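# Setting up your first table-clearing task in Forkadden

I've been messing around with Forkadden for a few weeks now (I paid for the hobby license myself, $198, and I have no deal with the company), and I keep getting emails from people who bought it, opened it, looked at all the panels and closed it again. I get it! I did the same thing on my first night. So this is the walkthrough I wish I'd had: how to go from a blank project to a simulated arm reaching for a dish on a counter.

If you haven't come across it, Forkadden is a kitchen simulator for robot arms. You pick an arm, pick a room, drop in some dishes, and work out your motions on the computer before anything real gets bumped. It's made by a small outfit called Plakovska, and the kitchen models come in a separate add-on called Muso. You want Muso. The base package gives you gray boxes on a gray floor and you'll be bored in an hour.

## What you need

- Forkadden, hobby or studio license
- The Muso kitchen pack
- A computer with a halfway decent graphics card
- A mouse with a scroll wheel (I tried it on a trackpad and gave up)

Install Forkadden first and open it once before you add Muso. If you do it the other way around, the pack doesn't show up in the library and you'll spend an evening reinstalling things like I did.

## Step 1: Pick a room

Go to New Project, choose Kitchen, and scroll through the counters. I like the marble one with the dark front. It has a nice long top, so you can put things at different distances and see how the arm copes.

Set the wall to a plain color for now. You can have tiles and cabinets and a window with a fake sunset, but every one of those slows the preview down, and when you're testing the same reach over and over you'll want it quick. I use the navy wall. Pale dishes stand out really well in front of it.

## Step 2: Place the arm

Drag the arm in from the library and drop it onto a pedestal beside the counter. Please don't skip the pedestal! If you put the base straight on the floor, the arm uses up most of its length just climbing over the edge of the counter, and then you'll wonder why it can't get anywhere.

Once it's down, click the base and hit Snap. The base should sit flat on top of the pedestal with no gap. Zoom right in and look, because a tiny gap is easy to miss and the arm will wobble once you run the physics.

Then choose your gripper. The two-fingered one is the place to start. There's a suction cup in there too, and it's fun, but plates with faceted rims drive it crazy.

## Step 3: Add the dishes

Now the good part. Open the Muso tab and bring in a plate, a spoon and a bottle. Start small. My friend Natalie Mapplebeck loaded an entire dinner party on her first try and the whole project ground to a crawl before the arm had moved an inch.

Put the plate where the arm can get above it comfortably. Set the spoon so it overlaps the plate, with part of it hanging past the rim. It's a bit mean, I know, but real dishes end up like that all the time, and a spoon lying by itself on a bare counter is too easy to learn much from. The bottle goes farther back. You won't be touching it today; it's there so the arm has something to stay clear of.

Hit Settle and let everything drop into place before you go on. Dishes that haven't settled can hover slightly, and then your grip heights are all wrong.

## Step 4: Bring the gripper down

Switch to Pose mode and pick Tool Down. The gripper swings around to point at the counter, and you can slide it sideways with the arrow keys until it's over the dish you want.

Go slowly from here. I lower it in big steps until it's a hand's width above the plate, then switch to the fine setting and creep the rest of the way. Keep turning the view as you go. From the front it's very easy to believe you're right over the spoon when you're way off behind it.

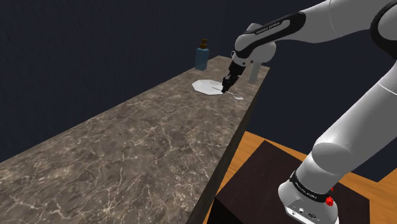 *Gripper down at the plate's right edge, spoon just below the fingertips, bottle left in back.*

When you're happy with the position, press Save Pose and give it a name you'll recognize later. I have a project full of things called "test" and "test new" and "test new good," and I couldn't tell you what any of them do.

## Step 5: Close, lift, check

Add a Close Gripper action after your saved pose, then a Lift. Play the three together. If the fingers push the plate sideways, go back and raise the pose a touch. If they close on air, lower it. Small changes, one at a time, and play it again after each.

The contact view helps a lot here. Press C and anything the fingers are touching lights up. It's hidden in a submenu in the manual (page 305, I kid you not) and I only know about it thanks to Madalena Godinho, who posted the shortcut on the user board.

## So is it worth the money?

For me, yes, with some grumbling. The arm movement is smooth and the surfaces look lovely, right down to the veins in the marble. Saving and replaying poses is simple once you've done it a couple of times, and I've never lost a project.

The grumbles: there are only 2 undo steps in Pose mode, which is just silly. The search box in the Muso library can't find "cup" if the item is called "mug." And loading a big kitchen takes long enough to go make coffee.

I also tried Pacheco, the other simulator people ask me about. It starts faster and has a much better undo, but the dishes are pretty basic, and I couldn't find a spoon in the library at all. If you mostly want to stack boxes, get Pacheco. For kitchen stuff I'd stay with Forkadden.

Next time I'll do moving the plate over to a rack, as soon as I've stopped dropping it. If you get stuck on Step 4, send me your project file and tell me which gripper you picked!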